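Flurkow Folding Notes – read me first

Hello, and thanks for downloading. Flurkow is my collection of pictures and short notes about folding clothes on ordinary beds. It started as a way of settling an argument in our house over whether jumpers should be folded in thirds or rolled up like sausages (I'm a thirds person, I'll admit that now) and it has got a bit out of hand.

What's in it

There are 2,348 pictures in this release, and 1,547 of them have a written note to go with them. The rest are waiting for me to find the time. Jumpers and cardigans make up the biggest part, then T-shirts, then trousers. There are 188 pictures of socks, and I regret most of them.

Each note is a line or two in plain English. I put down what the garment is, how it's lying, which way up it is and anything awkward about it, like a sleeve doubled back or a collar turned under. If I couldn't tell, I wrote "not sure" and left it at that. Please don't tidy those up – I'd much rather have a "not sure" than a guess.

Folders

savard – knitwear of all sorts, including anything with a big motif on the front
tomov – shirts, blouses, things with buttons
trinh – trousers, skirts and the socks (the proper spelling is Trịnh, but my old laptop sulked over the accents in folder names)

The names don't mean anything to do with clothes. They were the labels on three box files I already had on the shelf, so please don't write in asking.

Words I use

Face up means the front of the garment is towards the ceiling. Neck away means the neckline is on the far side from whoever is standing at the bed, hem near is the same thing said from the other end. Left and right are always as you look at the picture, never the wearer's left and right. I mixed these up for the whole of the first batch and had to go back through the lot with a cup of tea and a bad temper.

"Bunched" is for a sleeve or leg that's crumpled up on itself. "Flat enough" is for anything you could start folding without smoothing it first. It's my judgement, and yours may well be stricter!

Known problems

Stripy bedding makes it hard to see where some of the thinner things stop. I've gone back over the edges on those but I bet I've missed a few. Ribbed hems get called "ribbing" in older notes and "ribbed hem" in newer ones, same thing. Dark socks on dark covers are hopeless, skip them.

There are also a few duplicates in tomov, mostly white shirts. I thought I'd cleared them out in April and then found more.

Using it

Help yourself for anything that isn't nasty. A mention of Flurkow would be lovely but I shan't chase you. If you spot a wrong note, send me the picture number and what you think it should say, and I'll put it in the next release.

A sample from savard, with its note: red jumper, rabbit on the chest, face up, neck away, left sleeve bunched. 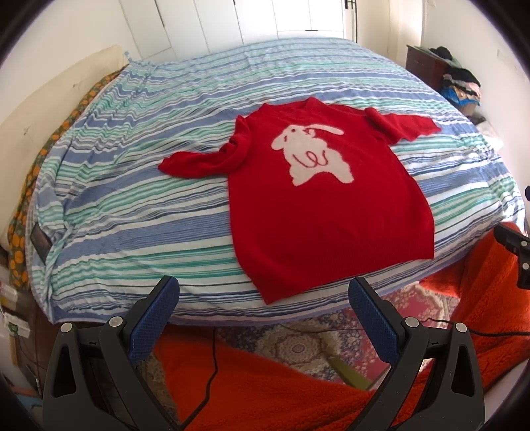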